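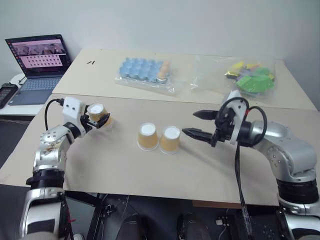 A small paper cup over a beige tabletop.

Starting seeds in paper cups and cardboard tubes

By Tamunoemi Nnaji, 2021-09-07

When I moved to Demton I had one windowsill and no money for plastic trays, so I learned to start my plants in paper. I still do it now that I have a garden. The roots are disturbed very little, and the cost is almost nothing.

What you need

Small paper cups, or the tubes from kitchen paper
A bag of seed compost
A flat tray with sides
A pencil and a spoon
Seeds – for a first try I recommend lettuce or peas

Preparing the cups

Turn each cup over and make 4 holes in the bottom with the point of the pencil. Do not make them too wide, or the compost will fall through. If your cups have a shiny coating inside, the paper will not break down in the soil, and you must take the plant out before you put it in the ground.

Preparing the tubes

Cut the long tubes into pieces as tall as your finger. Peas like a deeper pot, so for them I leave the piece a little longer. Stand the pieces close together in the tray, so they hold each other up.

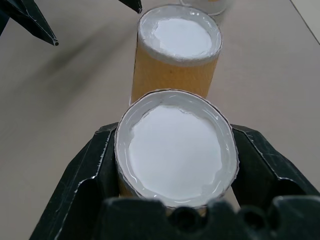 Cardboard tube, seen from the open top.

Fill with compost using the spoon and press it gently with your thumb. Add more until it is just below the rim. Pour a little water into the tray and wait 20 minutes. The compost drinks from the bottom and the cardboard stays stronger this way.

Sowing

Put two lettuce seeds in each cup and cover them very thinly. Peas go one to a tube, as deep as the first joint of your finger. Keep the tray in a bright place, but away from the radiator. My neighbor Abílio Meireles covers his with a sheet of newspaper. I tried it and forgot to remove it, and the seedlings became long and yellow.

Some white mold can appear on the cardboard. It is usually harmless – give less water and open the window.

Planting out

Plant when you see roots at the bottom. Tubes go into the ground whole. Bury the upper edge completely, or it will dry in the wind and pull water out of the soil.

I sow lettuce indoors even in December, but it grows slowly then and you will need patience.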